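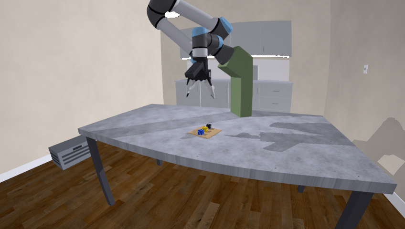 Home News Labs Hardware Events Letters Search

Dovwood team gets a dice-picking robot trained on a lot less data

I've been bugging Abelardo Ríos for news about his simulation work since last fall, and on Friday he finally called me back (from his car, parked, he promised). The short version is that his group at Dovwood has a new way of training a robot arm to pick up small objects, it's called Cusi, and it gets by on a fraction of the practice runs the group used to feed it. I'm pretty excited about this one, so bear with me if I run on.

First, the job itself. There's an arm with a two-finger gripper, a table, and some dice. The robot is told a color, and it has to pick up that die, lift it clear of its neighbors and set it back down on a free part of the board without bumping the others off. Everything happens in simulation, in a made-up room the team calls Teketdale. I asked where the name came from and Abelardo said it was on a folder when he joined and he never had the nerve to change it.

Dice are nastier than they look! They're small, they sit close together, and if the gripper comes down a hair off it pinches two of them or knocks one away. They also look different from every side, which is a headache when your robot is learning from pictures.

And the pictures are where Cusi comes in. The group's older recipe, Cumine, learns from recorded practice runs, each one seen by one virtual camera that stays put for the whole run. It worked nicely as long as you never touched the camera. Shift the view over to the other side of the table and Cumine would reach for where the die used to be on the screen. "It had learned the picture and we wanted it to learn the table," is how Abelardo put it to me.

What the team does now is replay every practice run from a bunch of different viewpoints, including some really bad ones. The arm's motion stays exactly the same, and only the view changes. Then the training asks the robot for the same move no matter which view it's given, and marks it down when the answers drift apart. That penalty for disagreeing is the new bit. Plenty of people shuffle their cameras around, but Abelardo says shuffling by itself bought them very little at Dovwood, and they tried it for most of a semester.

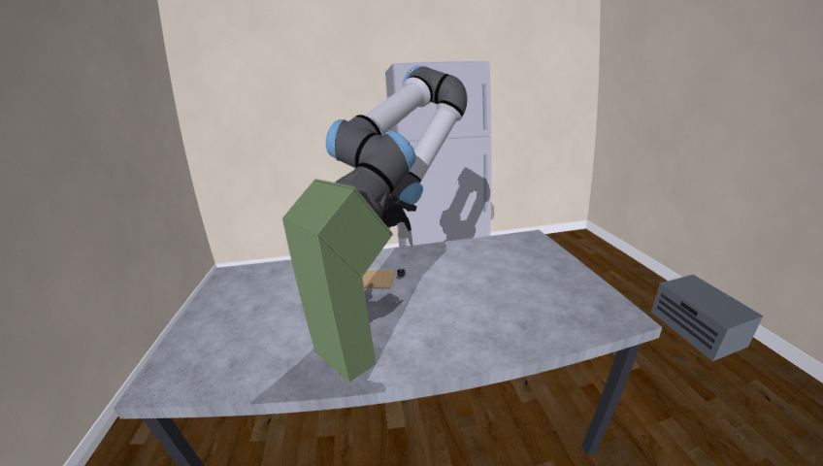
The bad viewpoints were Brayan Escobar's idea. He's the grad student who wrote most of the code, and he joined our call halfway through, sounding like he'd been up all night. The old software had a filter that threw out any view where part of the arm or its mount got between the camera and the gripper. Brayan turned the filter off to save time on a run he didn't care much about, and the robot came out better. So he turned it off for good. He thinks a partly blocked view pushes the robot to work out where things are from whatever it can still see, like the angle of the wrist or the shadows on the table. He was careful to call that a guess. They haven't run the test that would settle it, and he'd like to before anybody quotes him on it (sorry, Brayan).

OK, numbers. Cumine was trained on 1000 practice runs, and in the final test, with camera positions it had never seen, it finished the job 611 times out of 1000. Cusi got to that same score with around 300 practice runs. I made Abelardo say it twice. The replays from new viewpoints aren't counted in that total, and I did push him on this, but they come from runs that are already recorded, so what they cost is computer time. Recording a fresh run means a person sitting there steering the virtual arm, and that's the slow part of everyone's week.

I know 611 isn't a score you'd brag about at a cookout. Abelardo knows it too. The test was set up to be mean, with lighting changes on top of the camera changes, and he wanted a bar that Cumine could reach so he could compare the two at the same height. What happens when Cusi gets the full set of practice runs is going in the longer write-up, and he wouldn't give me even a hint.
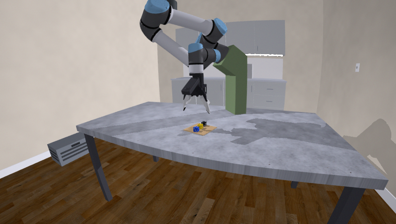
Where Cusi still struggles is picking out of a tight cluster, and the two of them were refreshingly open about it. The middle die is the worst. With blue at the front left, yellow in the middle and black at the back, asking for yellow means getting the fingers down between two neighbors, and the robot tends to hang over the spot with the gripper open, make tiny corrections and run out the clock. Ask for blue in that same layout and there's an empty front-left corner on the board right beside it to set it down on, so it's a much friendlier request. Black has its own problem. When a shadow falls across it the robot sometimes goes for the dark patch next to it, and Brayan has a folder of those clips he calls "the ghosts."

There's also the big question of whether any of this carries over to a real arm. They haven't tried. Dovwood has one on order, and Abelardo expects his first real grasps to be pretty ugly, mostly because real dice roll and slip in ways their simulator handles kind of loosely. He'd rather start with something heavier. Brayan wants dice from day one, and they went back and forth on that for a good while with me on the line, which I enjoyed very much.

The code should be up in February if the cleanup goes as planned. Brayan is doing the cleanup, so be nice to him. I'll post the link when I get it, and I've already asked for the ghost clips.

Comments (5)

gearhead_lou
So is the score for all 3 colors lumped together? I'd love to see yellow by itself.

Reply from the author
Lumped together, yes. I asked for the split and it's going in the write-up.

Marnie T.
We do parts picking at work and had the exact same trouble when somebody bumped a camera bracket. Took us two days to figure out why everything was landing to the left. Will be trying the disagreement penalty for sure.

pasadena_pete
Not sold. If you count the replays as data, the savings shrink a lot. Still a nice trick if your bottleneck is people.

quietkettle
Please post the ghosts!!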